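Walk the same loop twice

People ask why I keep going around the Harport reservoir when there are 86 miles of trail in the county. I have walked it most mornings for 11 years, and I think repeating a route is better than collecting new ones.

On a new trail I spend my time on the map and the parking. On the loop I notice that the creek is up, or that the herons left early this November. Iwona Rutkowska, who walks the other direction, told me about the fox den below the dam. I had passed it for 2 years.
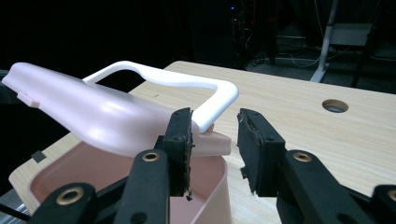

The county wants to spend its trail money on a spur out to Setine. I would go once, maybe twice. I'd sooner see the boards replaced on the Duver side, where three of them have been soft since last winter and people step off into the mud to get past.

New trails get a ribbon and a story in the paper. Boards don't, but I'm on them at seven every morning.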